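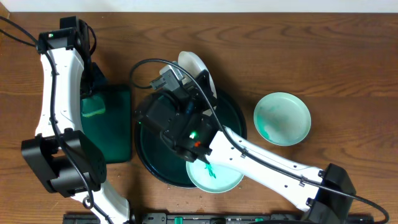
Desde hace dos años duermo mal, y en este blog he hablado de ello menos de lo que debería. No es un insomnio grave. Me acuesto a las once, me duermo bastante rápido y a las tres y media de la madrugada abro los ojos como si alguien hubiera dicho mi nombre. Durante mucho tiempo busqué la culpa en el colchón, después en la almohada, después en la calle. La hora de la cena no se me había ocurrido. En mi familia la cena era tarde y era larga, y para mí la imagen del final del día sigue siendo una mesa de madera con platos y bandejas verdes y blancos en el medio, como los de la foto, y gente que no tiene prisa. Me costó aceptar que precisamente esa costumbre tan agradable podía tener relación con mis madrugadas.

La primera persona que me lo dijo fue Young-sook Ma, enfermera jubilada y vecina del segundo piso. Me preguntó a qué hora cenaba y qué cenaba. Le contesté que a las diez, a veces a las diez y media, y que casi siempre algo con caldo picante. Ella no dijo nada durante un momento y luego me preguntó también por el café. Tomo el último a las seis de la tarde. O lo tomaba, tengo que escribirlo ya en pasado.

Decidí hacer un cambio cada vez, para saber cuál servía. Empecé por el café, en julio, con mucho calor, y confieso que la primera semana fue desagradable: dolor de cabeza por la tarde y un humor que mis compañeros de Prarkell soportaron con educación. Ahora tomo el último después de comer. Por la tarde bebo una infusión de cebada tostada que compro en la tienda Nista, cerca de la estación. No sabe a café, pero está caliente y me da algo que hacer con las manos mientras leo el correo.

El segundo cambio fue la cena. La adelanté a las ocho. Parece fácil cuando se escribe, pero yo salgo del trabajo a las siete y el autobús de Gunero tarda lo que quiere. La solución fue cocinar por la mañana, algo que antes me parecía propio de personas muy organizadas. Hago arroz, verdura al vapor y un huevo o un poco de pescado, y por la noche solo lo caliento. El picante lo dejé para el mediodía.

El resultado fue curioso. Los primeros días me desperté igual, a las tres y media en punto, y además con hambre. Estuve cerca de abandonar. Mi amigo Dae-han Baek me recomendó un vaso pequeño de leche tibia antes de acostarme, 200 mililitros, no más, porque si bebo más tengo que levantarme por otro motivo. No sé si la leche tiene algún efecto verdadero o si es un recuerdo de infancia. A mí me ayuda y no me parece peligroso seguir.
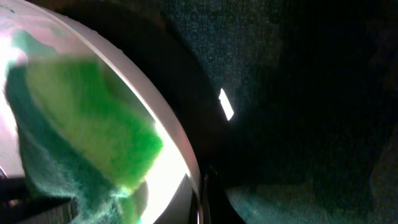

Categoría: Dormir mejor / Costumbres

Quiero escribir también sobre lo que no me sirvió, pues leo muchos blogs donde todo funciona a la primera.

No me sirvió la pulsera que mide el sueño. Me la prestó mi cuñado y la llevé tres semanas. Cada mañana me daba una nota, y con una nota baja yo me sentía con sueño, aunque antes de mirarla me encontraba bien. Una noche soñé que la pulsera me suspendía. Se la devolví.

Tampoco me sirvió la aplicación Bang, con sonidos de lluvia y de bosque. La lluvia me gusta, pero la grabación se repetía, y cuando descubrí en qué punto volvía a empezar, ya no pude escuchar otra cosa. Me quedaba esperando ese punto.

La siesta es un caso aparte. Los fines de semana dormía una hora y media después de comer y el domingo por la noche lo pagaba. Ahora pongo la alarma a los veinticinco minutos. Me levanto enfadada, eso no ha cambiado, pero por la noche tengo sueño.

Y el teléfono, claro. Lo dejo a cargar en el pasillo. Compré un despertador antiguo, de los que hacen tictac, y al segundo día lo metí dentro de un cajón con dos jerséis encima. Suena igual por la mañana, solo que un poco más lejos.

Si alguien que lee esto duerme mal desde hace mucho tiempo, por favor, que consulte con un médico. Yo lo hice, me miraron el hierro y la tiroides y todo estaba normal. Me dio tranquilidad para probar estas cosas pequeñas sin imaginar enfermedades a las cuatro de la mañana, que es una hora muy buena para imaginarlas.

Entrada siguiente: Caminar después de cenar 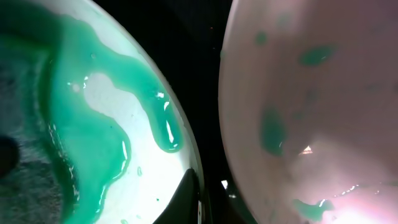
Escrito por Su-bin Gil | 2 comentarios

En la entrada anterior prometí, bueno, no prometí, pero varios me preguntaron si además hago ejercicio. Poco. Lo que hago es caminar después de la cena, unos 3000 pasos según el teléfono, hasta el canal y vuelta. No voy deprisa. Si llueve, doy la vuelta a la manzana y me doy por satisfecha.

El martes vino conmigo Dae-han, que camina demasiado rápido, y al llegar a casa yo estaba más despierta que al salir. Le he pedido que la próxima vez vayamos a mi paso o que se adelante y me espere en el puente.

Sigo abriendo los ojos de madrugada algunas noches, pero menos que antes, y casi siempre me vuelvo a dormir. Cuando no puedo, me levanto, leo en la cocina con la luz baja y vuelvo a la cama cuando las letras empiezan a moverse.

Comentarios

Dong-hyun Cha: A mí la cebada tostada me despierta, aunque sé que no lleva cafeína. ¿La tomas con azúcar?

Su-bin Gil: Sin azúcar, y nunca después de las siete. Prueba a hacerla más suave.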